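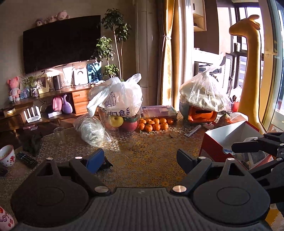
### 4.2 Food and packaging on the living room table

The living room table was the surface on which households differed most. Kitchen counters in the sample looked much alike from home to home, with the same few appliances pushed to the back and a working area left free at the front. Living room tables had no such common layout. Of the 78 households in the study, 52 had food on the living room table at the time of the visit, and in most of these the food shared the table with things that had nothing to do with eating.

We coded the contents of each table by group, with a group defined as one item or several items placed so that a person would pick them up or move them together. A bowl of fruit is one group. A bag resting on a box is two groups if the bag could be lifted without the box, and one if the two were tied or nested. This gave 626 groups across all tables. Yi-an Ahn coded the full set, and a second coder worked through 300 of the groups without seeing the first set of codes. Disagreements were mostly over bags, and they were settled by discussion before the analysis.

Three states of food were separated in the coding. Food was "set out" when it stood in a bowl, on a plate, or in some visible order directly on the table. It was "bagged" when it was still inside a shopping or produce bag. It was "between" when a container and a bag overlapped, so that the coder could not assign the group to either of the first two states. The last code was added in February, after the pilot visits in Fernbridge, where the two original codes had forced too many arbitrary choices.

Figure 4 shows a table on which more than one of these states is present. The apples are in a clear glass bowl, which would normally be coded as set out, but a white shopping bag with purple lettering is draped over the bowl, and the group was coded as between. The mandarin oranges to the right of it lie directly on the table in two rows and were coded as set out. The leafy contents of the clear plastic bag on the other side of the bowl were coded as bagged. All of these sit near one another on the same glass top, over a patterned golden tablecloth, and none of the three codes would describe the table as a whole. For this reason we report states by group and do not give a single score for a table.

The same table also illustrates how food mixes with other goods. A toothpaste tube and a small pink trinket lie near a knotted transparent bag, and the bag itself rests on a cloth bag and an orange box. A TV remote control is at the left of the table, close to a white bowl with red mushroom-style dots. In the coding, toothpaste was entered under personal care, the remote under media, and the empty drinking glass under tableware. The beige goods in the knotted bag could not be identified and were entered as unknown. Coders were told to leave a group as unknown when its contents could not be made out, even where the setting suggested an answer.

Open packaging was a separate matter. Cardboard boxes with the flaps up, such as the red-and-white one in Figure 4, were found in homes of every size. They were coded as containers whether or not anything was in them, and their position was noted as center, side, or corner. Boxes placed at the side or corner were far more common than boxes at the center. Residents who were asked about this gave short answers. One in the Drorkelitz buildings said that a box in the middle "is in the way of the TV." Another, in the Vamamico buildings, said that she put things down at the end of the table nearest the door and had never thought about it.

Storage near the table did not predict how much was on it. We had expected that households with a cabinet or drawers in the same room would keep fewer groups on the tabletop. The difference between homes with and without such furniture was small, and it went in the opposite direction in the Wi buildings. Low cabinets under a television were often present in rooms with full tables. Our records do not cover the insides of drawers, and it is possible that some of them were already full.

Two limits apply to these results. Each table was recorded once, so the codes give the state of a surface at a single time and cannot show how long a bag had been there or where it went next. Glass tops also caused some trouble, as items and tablecloth patterns below the glass had to be kept apart from items on it. Section 4.3 takes up the first point with the repeat visits, using the households that agreed to a second recording.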